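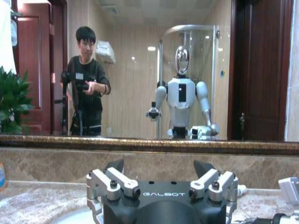
Living With Hard Water: A Conversation in Flarkberg

When I moved to Flarkberg three years ago, the first thing my landlady handed me, before the keys even, was a jug of vinegar. I thought it was a joke, or maybe a local welcome custom, and I put it under the sink and forgot it. By August my kettle looked like the inside of a cave and my towels could stand up by themselves. So when the chance came along to sit down with a plumber who has been working in this town since before most of its houses were built, I brought a notebook, a box of pastries from Zariņš (the bakery by the bridge, and if you haven't had their poppy seed rolls, please go), and a very long list of complaints.

She asked me not to use her name. "Everybody has my number already," she said, "and half of them call during supper." We sat in her kitchen at seven in the morning, which is her idea of a late start, and she poured the tea before I had my coat off.

I asked her where all this chalk comes from. "You're living on top of it," she said. "The rain goes down through limestone, it takes its time, and it brings some of the hill along with it. My mother used to say we drank the church tower, a little bit every day." The last time she had her own tap water tested it came back at 300 parts per million, and she told me this with what I can only call pride. Her sister, across the valley, gets 100. "She brags about her shampoo. I tell her my tea has character."

It does, I have to say, though there was a faint skin across the top of mine.

I wanted to know what people get wrong, and she laughed for quite a while before she answered. The big one is scrubbing. People see a white crust around the base of a faucet and go after it with a steel pad, and then they have scratches, and the next crust holds on to the scratches. "Let the vinegar do the work. Wrap a rag around it, go and watch your program, come back and wipe. You don't need muscles." She made me write down that vinegar should stay off marble and other limestone counters, and she repeated it until she saw I had underlined it. "It eats the shine. I've seen a grown man cry over a vanity top. Dish soap, warm water, a soft cloth, and dry it afterward. The drying is what people skip."

Showerheads get the sandwich bag treatment, tied on overnight with a rubber band, unless the finish is brass or gold, in which case she says half an hour and keep an eye on it. Aerators, those little screens at the end of the faucet, she unscrews twice a year and drops in a teacup. "Someone calls and says the pressure's gone, the pipes must be failing, the whole street must be failing. I come over, I take off the little screen, I shake out a spoonful of gravel. Then I feel bad charging them, so I stay and look at the toilet too."

We got on to softeners, because I had been thinking of buying one and I'd had a quote from Jastusus, the appliance shop on the square, for $490 before installation. She was careful here, and I appreciated it. She has nothing against them and puts in a good many. But she thinks people should live in a house for a full year first and find out what bothers them. "If it's the kettle, clean the kettle. If it's your skin, or the water heater is growling at you, then we can talk." Hers is a small secondhand unit that serves only the hot side. She left the cold alone because she likes the taste and because her tomatoes do.

The growling, by the way, is a real thing. Sediment settles on the bottom of the tank and the water bubbles up through it, and she can tell from the doorway how many years it's been since anyone flushed one. The worst she ever met was up in Gekach, in a farmhouse where the heater hadn't been touched in 16 years. "It sounded like somebody making popcorn in the basement. They'd gotten used to it! They said it kept them company." She drained it into the yard with a garden hose, and the family's dog stood there and barked at the hose the entire time.

I asked whether she ever wished she'd ended up somewhere with easier water. She thought about it and took another roll. "I worked one winter on the coast," she said. "Lovely soft water, and you could never get the soap off. I'd stand there rinsing and rinsing — I felt like a fish. I was glad to come home and feel squeaky."

Before I left she looked over the rest of my list, crossed out most of it, and told me to buy the plain white vinegar in the big jug and stop paying for the kind with lemons on the label. I still had my landlady's under the sink. I used it on the kettle that same evening, and it took two rounds.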